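Science for Kids > Machines > Robots > Hands and Grippers

How do you choose a hand for a robot?

Last updated: March

14 comments | 60 shares

Your hand can do up a zip, carry a bucket and scratch your nose. You never have to swap it for a different one. Robots are not so lucky. The part at the end of a robot's arm is made separately, and the people who build the robot have to pick which kind to put on.

At the Sorstead workshop in Skellalport, people try out robot hands before they are used anywhere else. They give each hand the same jobs and write down how it does.

Two kinds of hand

The simplest kind is called a gripper. It has 2 flat fingers that slide together, like a pair of kitchen tongs. A gripper is strong and cheap, and there is not much in it to break. It is good at boxes, blocks and bottles.

The other kind looks more like yours. It has a thumb and several fingers, and the fingers bend at joints. A hand like this can spread out wide or curl around something round. It has many more moving parts, so it costs more and takes longer to fix.

The workshop has one of each. The gripper is called the Messtead and the hand with fingers is called the Jaunzems.

What makes a fair test?

Suppose you gave one hand a sponge and the other a bowling ball. You would not learn much about which was better! In a fair test, only one thing changes. Here the hand changes, and everything else stays the same: the object, where it starts and how fast the arm moves.

One try is not enough either. Anyone can be lucky once. Each hand gets 60 tries at every job. When all the jobs were added up for both hands, the workshop had 1,390 tries written down. That is fewer than planned, as some jobs were stopped early when a finger joint needed fixing.

Why is a book so hard?

Put a thick book flat on a table and try to pick it up using only your thumb and one finger. You probably slid it to the edge first, or lifted one side with a fingernail. A robot has to do something like that too.

The Messtead gripper does well if the book is standing up. When the book is lying flat and is wider than the gripper can open, it has nothing to hold. The Jaunzems hand can push its fingertips against one side and put its thumb on another. Sometimes this works and sometimes the book just slides away.

Loose paper under the book makes the job harder again. Paper slips, so the book and the paper can move together. The robot's camera also has to work out where the book stops and the paper starts. A dark book on white paper is easier for it than a white book would be.

Try it yourself

You will need a pair of kitchen tongs, a sock, a spoon and a paperback book. Lay them on a table. Pick up each one 14 times with the tongs, then 14 times with your hand. Put a tick for every time you lift it without dropping it.

Now put on a thick winter glove and do the hand test again. Robot fingers often can't feel much, and the glove gives you some idea of what that is like – the spoon is usually the worst.
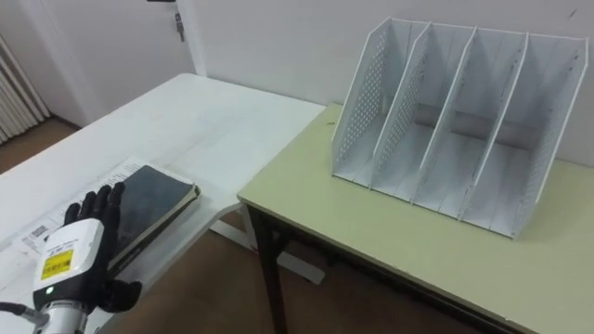 If you have time left over, lay the book on a few sheets of paper and start again with the tongs. Keep these ticks in a separate column, so they don't get mixed up with the first lot.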